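Jondus (webring)

Jondus is a webring of personal blogs and small home pages, founded by Wiroj Sombatkul and run from the Satberg hosting co-op. It has 511 member sites, which makes it a wonderfully large ring for one that is still checked by hand. Members write about whatever they like, in whatever colours they like, and each one carries a small strip of links at the foot of the page: previous, next, random and list.

Background

Webrings had their first great run in the years before 2000, when search was patchy and the best way to find a good home page was to start from another good home page. A visitor clicked "next" and landed somewhere new, and with enough clicks came back to where they started. Jondus keeps that circular order, and it is a real pleasure to travel. A diary about night buses leads to a page of knitting charts, then to a journal kept entirely in haiku.

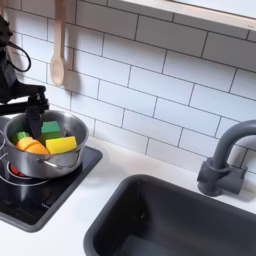

What happens when a member site goes offline?

The ring skips it. A script visits every address overnight, and a site that fails to load is passed over until it comes back. Its place in the order is held for 42 days, after which the owner has to apply again.

Joining

Applicants send in an address and a one-line description. The site must be made by a person or a small group, must be free of pop-up ads, and must show the link strip on its front page. Sombatkul read every application himself until June, when a second reader from the blog Joletitz joined him. Short blogs are as welcome as long ones, and plenty of members post only a couple of times a year.
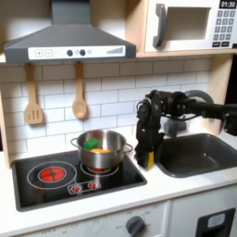 Toy kitchen with range hood, tiled backsplash and a microwave display reading 01:30

Software

The ring runs on Tzavaras, a lovely little program that stores the whole member list in one plain text file. Version 2 added the random link and a shared feed of new posts, so readers can follow the entire ring from a single address. Comments stay on the members' own sites.
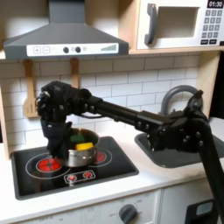 Small steel pot on a toy stove, with a black robotic arm

Customs

The best-loved custom is the greeting chain. A newcomer leaves a comment on the next blog along, whose owner does the same for the following one, and a good chain can keep going for weeks. Many friendships in the ring began this way,
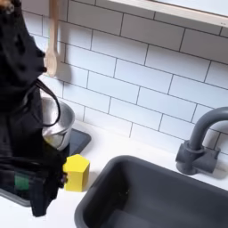
and older members still link back to the first greeting they received. There is also a yearly swap of sidebar buttons, drawn by hand and often gloriously gaudy. Buttons from past swaps are kept in an archive on the Satberg server, sorted by the name of the blog.

See also: Blogroll, Guestbook, Web feed

Last edited 2024-10-13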